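Clidgate workshop gets its arm gripping, almost

Members of the shared workshop at Clidgate have got their home-brew robot arm project as far as the gripper, after 17 evenings of work and a good deal of borrowed solder.

Kenta Kubo and Vy Vương started the build in November. Aim is modest: pick up a small object, put it down somewhere else, don't crush it. Code is their own, nicknamed Ellura. Gripper was bought in, second-hand. Total spend so far £1,000, most of it on the arm.

"Egg shapes are horrid," said Vương. "Flat things, fine. Anything round wants to spin out of the pads."

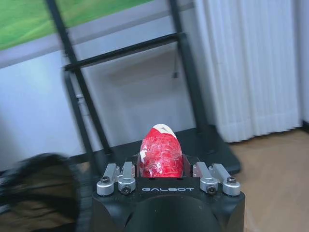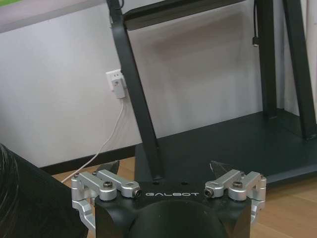
The gripper at Clidgate, with the red egg-shaped piece between its pads (first picture) and with the fingers open.

Kubo has been logging every try by hand. 133 in the book at last look, all with the closing force turned down low. Too low and the thing slides, too high and you hear it. Next job is getting the wrist camera to judge the width before the fingers close, wich at present is typed in each time.

Prakash Chacko, who runs the Wellolside makers' group, came over to see it and wants a joint evening. Nothing fixed yet. He has asked for the code and been promised it once the comments are tidied up.

Also needed: a longer bench, spare M3 screws, anyone good with cable routing. Ask for Emiko Yagi at the door, most evenings until 9pm. Tea provided, bring you own mug.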